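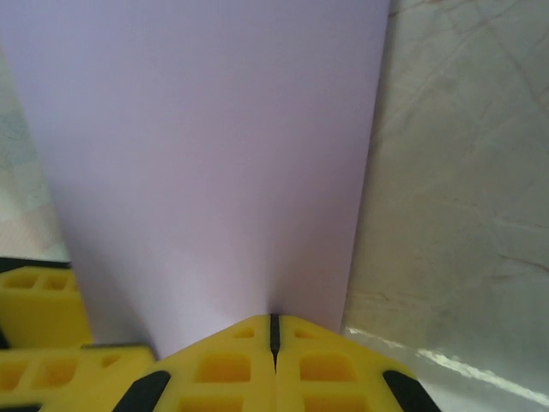
Radgate shop puts two-arm cell back in service after maintenance

RADGATE, July 15, 2024. The two-arm handling cell at Judetti is running again after a service stop that covered its grip pads, its cabling and the alignment of both arms. The cell handles thin, flexible sheets, and it had started to drop them.

Judetti bought the cell from Surwood, which builds small benchtop machines for shops that pack and sort light goods. Two arms are bolted to one aluminum rail along the front edge of the work floor and face each other. The floor has a marble pattern, and the walls on the other three sides are plaid.

The trouble showed up in June. In normal use the cell picks a sheet at one side, passes the other edge to the second arm and holds it between them. The shop's log listed 39 failed handovers for the month, most of them with the sheet sliding out as the arms pulled it tight. A few sheets came out creased.

The shop first suspected the software and reloaded the settings it had saved when the cell was installed. The slips went on at the same rate. A check of the pads found that two had worn smooth at the tip.
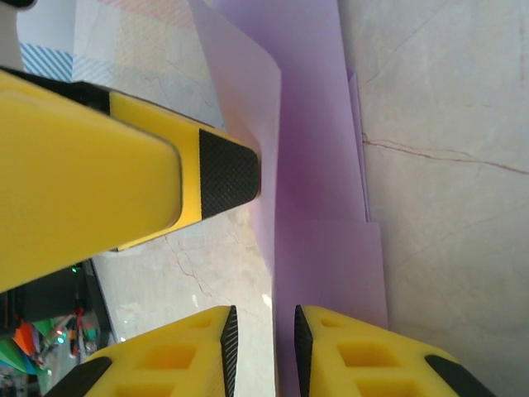
New pads were ordered from Montoya, which supplies wear parts for the cell. The price was $20 a pair. Fitting them meant taking each finger off the arm, peeling the old pad, cleaning the face with alcohol and leaving the new adhesive overnight before putting any load on it. Both arms got new pads, including the positions that still looked usable, so that the two sides would wear together from here on.

After the pads went on, the closing position had to be set again. A new pad is thicker than a worn one, and with the old numbers the fingers pressed too hard. The shop backed the closing point off in small steps with a sheet in the grip, then tugged the sheet by hand after each step. The setting it kept holds a single sheet without leaving a mark. Stacked sheets need a second setting, now saved under its own name.

The arms themselves were next. The mounting screws on both base plates were checked and tightened. One plate had crept a little along the rail, enough to put the two grippers out of line when they met near the middle of the floor. It was moved back and the handover position was taught again from scratch.
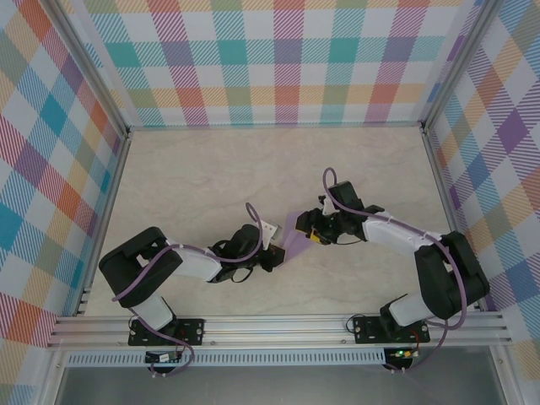
Both arms holding a lavender sheet between their grippers.

Cabling took longer than expected. Each arm has a purple cable that runs back along its white links, around the shoulder and down to the base. The loops at the wrist have to be long enough for a full reach and short enough to stay clear of the sheet. One of them had been catching on the wrist during the widest move. The shop cut the ties, moved the slack toward the wrist and tied the cable down again, then drove the arm slowly through its whole range to check for tight spots.

The connectors on the two small circuit boards below the base plates were unplugged, inspected and pushed back in. No fault was found there. The boards will be looked at again at the next service, together with the red and black wires that feed them.

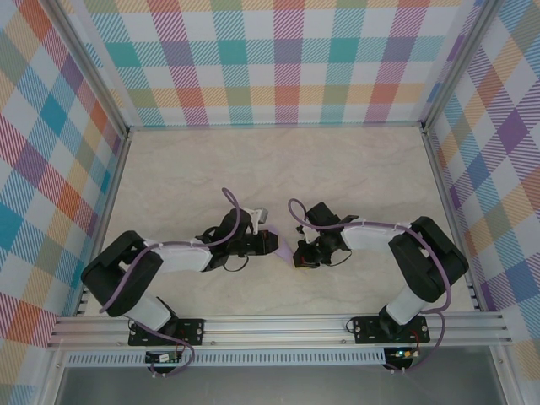

With the arms moved in close to each other, the shop checked the gap between the grippers at three heights and ran the handover slowly before going back to working speed. A test run of 300 handovers followed over two shifts. One sheet was dropped, early in the run, and the shop put that down to a bad pick at the start.

The total bill for parts and labor was $850, according to Judetti. The cell was out of use for four working days. During that time the sheets were sorted by hand at the next bench, and no orders went out late.

Some changes to the routine will stay in place. The pads are to be wiped at the start of each shift and replaced when the surface pattern is no longer clear at the tip. The position of each base plate has been marked on the rail with a paint pen, and the operator is to check the marks before switching on. Cable ties will be looked over once a month.

Surwood has told the shop that a clamp to stop the base plates from creeping is in the works. It has not given a price or a delivery date. Judetti plans to keep a spare set of pads on hand and will decide on the clamp once it has seen one fitted.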